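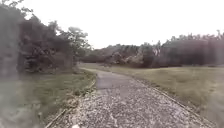
Software Engineer, Outdoor Navigation (Perception and Planning)

Drilix builds the navigation software for Skuma, a small ground robot that drives itself along park paths, farm tracks and the edges of sports fields. It carries inspection sensors for the people who look after those places. We write the path detection, the local planner, the controller and the tools we use to look at logs. The hardware is made by our partner Öberg in the same building.

We are hiring one engineer to work on the part between the camera and the wheels. The job is full time and permanent, and it starts in September.

What the work is like

Skuma has no lane markings to follow. A path can start as broken stone, turn into worn asphalt and go back to gravel before the next bend. Edging comes and goes. Grass grows in from the sides, and leaves collect where the edge used to be. The current software handles a clean paved path well and a mixed surface less well, and it slows down more often than our customers would like.

Your first project will be the drivable surface estimate. Right now it is a segmentation network followed by a fairly old set of filters. The network gives a label per pixel and the filters turn that into a left and right boundary. On long curves the boundary jumps from one candidate edge to another and the planner follows it. We want an estimate that carries its own uncertainty, so the planner can keep a steady line when one side is unclear. 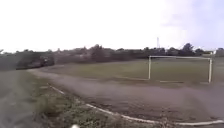

What you will do

Rework the surface and edge estimation so it holds up on dirt, gravel, asphalt and the places where they meet.

Improve the local planner, which is sampling based and written in C++. It replans 4 times a second and we would like that to be faster.

Deal with image blur. The camera is close to the ground and some of what it sees is smeared, mostly in the near field, where the controller needs it most.

Maintain Lornamska, our log replay tool. It lines up camera images, wheel odometry and planner output on one timeline. Most of the team has it open all day and everybody has a list of complaints about it.

Go out with the robot. Expect field testing twice a week, mostly in the morning, in most kinds of weather. You will walk behind Skuma with a stop button and a laptop.

The regression set has 37 recorded routes. Every change to perception or planning is replayed against all of them before it goes on a robot. Adding routes, and deciding which ones are worth keeping, is part of the job.

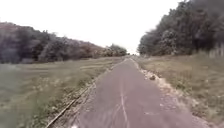
Lamai Saithong: The thing I spend the most time on is false edges. A crack down the middle of a path can look a lot like a boundary to the network, and an old metal strip in the grass can look like a better one than the real edge. You fix it for one route and then you replay the others and find out what you broke. If you like that kind of work, you will be fine here.

What we are looking for

At least 2 years of work on perception, planning or control for a mobile robot. Research projects count if the code ran on a real machine.

Good C++ and good Python. The robot runs C++, and training and analysis are in Python.

Comfort with state estimation and basic geometry. You should be able to explain what a covariance means to someone who has to use it.

Some experience training and testing vision models on your own data, including the dull parts such as label cleanup.

Experience with ROS 2 is useful, though you can pick it up here.

The team

You would join a software team of four and report to Sigrun Hägglund. Code review is done by whoever knows the area, and new people review code from their first week. We keep meetings short and write design notes before large changes. The notes are plain text files in the repository.

A lot of the discussion is about what the robot should do when the path gets worse but does not end. Crumbling asphalt is the usual case.

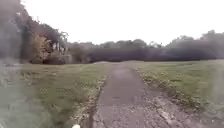 Slowing down is safe, but a robot that crawls over every rough patch does not finish its route on one battery. At the moment speed is set by a single roughness score from the image. We think it should also use wheel slip and the vibration measured over the last few meters, and the person we hire will have a large say in how that gets done.

How to apply

Send a resume and a short note to Annag Guthrie on the hiring desk. In the note, tell us about one bug you found by looking at recorded data and how you tracked it down. A page is enough. Links to code are welcome but not required.

There is a phone call first, then a half-day visit. During the visit you will go through a log in Lornamska with Serpil Sönmez and talk about what you would change. There is no take-home test. We reply to every application, including the ones we turn down.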